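Ticket 576 -- Mini fridge on the round table, not cooling right
Category: Kitchen and appliances
Location: Sterkby, main room under the mezzanine
Opened: 2018-02-14
Status: Waiting for parts advice

Hi all! Me again, with the Engelhardt mini fridge this time. It's the little black-and-white one that plugs in by the window. Milk that goes in fine in the morning smells off by the next day, and the butter is soft enough to pour (okay, nearly). The fan runs, I can hear it, but it sort of ticks and then goes quiet for a bit and then starts up again.

What I've tried so far:

Turned the knob up. It had been sitting at 2 and I took it to 6. No difference after a night.

Unplugged it, left the door open over lunch, plugged it back in. Ticking was gone for an hour and I got very excited, and then it came right back.

Wiped down the door seal with dish soap and did the paper trick, where you shut the door on a strip of paper and tug. It grips fine on three sides. On the hinge side it slides out way too easily, so that's my main suspect right now.

Pulled the whole thing forward on the tablecloth so the back can breathe. I used to have it shoved up against a stack of binders, which I know, I know.

Put a thermometer in overnight, on the shelf next to the plate. It read 9 in the morning (Celsius), and the manual wants it lower than that.

Update, same day, after lunch: took the food out so I could get a proper look at the fan. Plates went on the office chair for a minute and then back in. I couldn't see any ice on the fan guard, so I don't think it's frosted up. The shelf does sit pretty far back though -- could a plate be blocking the air?

Questions for whoever picks this up: can I order just the door seal from Torusitz, or do they only sell the whole door? And is the fan something I can swap myself? I'm fine with a screwdriver, less fine with wiring. The Hovuvine fridge upstairs is full until May, so I'd really like to keep this one going.

Pictures attached, holler if you need a closer one of the seal. 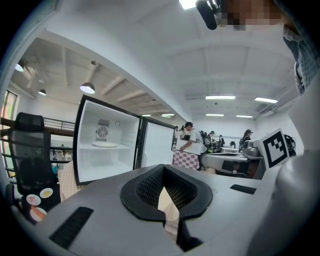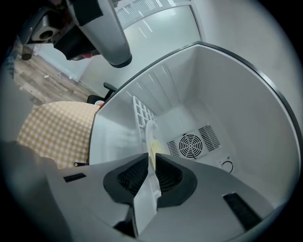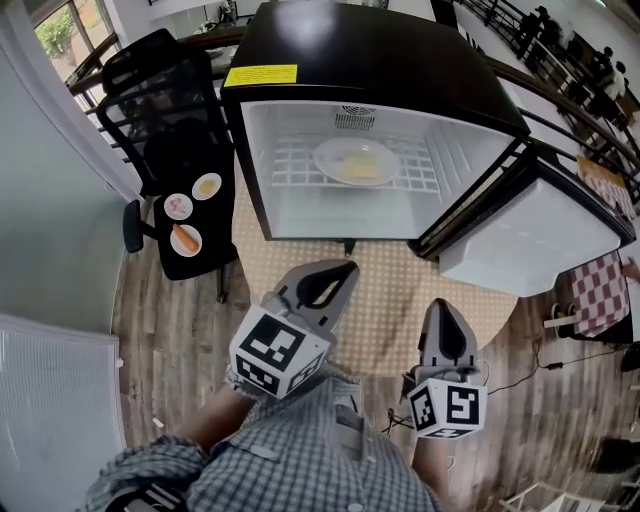
Attachments (3): the mini fridge with its door open, fan on the back wall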